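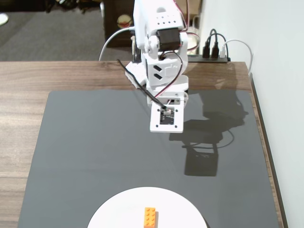
*the arm at my end of the table, Sunday arvo*

**Replay or extra time for the final?**

**marikar_mick** - May 10, 2020
With the season on ice I've been rewatching the Marikar v Lerkine final from November and I'm still filthy about it. Level at full time, 3,504 people in the ground, and they decide it with ten minutes of extra time into a gale. Bring back the replay!

**hokikgirl**
Nah mate. I drove 400 km to that game with two kids in the back. No way I'm doing it again the next weekend for a replay.

**Venkatesh Sundaram**
I'm with Mick on this one. Lerkine had 3 blokes on the bench with corked thighs and still had to go round again. A week off and it's a fair contest.

**marikar_mick**
Thank you! And we kicked 6 behinds in the last quarter, so don't tell me the wind wasn't a factor.

**skimach_tragic**
Six behinds is bad kicking, wind or no wind. You had the same breeze as Lerkine did. Skimach lost a replay years back and half our side couldn't get off work for it - give me extra time any day.

**hokikgirl**
Ha, what he said. Swap ends at five minutes though, I'd cop that.

**Venkatesh Sundaram**
They did swap ends, it's in the league rules. Still reckon a replay is fairer.

**marikar_mick**
Swapped ends and the wind swung with us. I'll be dirty on it till I'm 90.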